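Fikero Breakfast Diary Data

Version 4

Fikero holds 2067 diary entries from 108 households in the town of Vendine. Each entry records one weekday or weekend breakfast: what was eaten, when it started, and whether people ate together. Entries were written on paper and typed up later.

Files

entries.csv has one row per breakfast.
households.csv has household size and type of housing.
foods.csv maps the words people used to a shared food list.
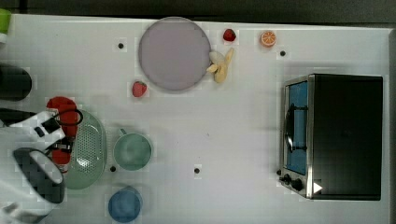
Start times are rounded to the quarter hour. A blank start time means the line was left empty in the diary; a skipped breakfast is coded as "none" in the meal column. Drinks are kept apart from food, except for smoothies and soup.

Known problems

Portion sizes are missing from the first 3 weeks. The food list was built in Nuvley for an earlier survey, so some local breads share one code. Household IDs changed after version 2 and will not match older copies.

Use

Free for teaching and research. Please give the version number when you cite the data. Send corrections with the row ID and the column name.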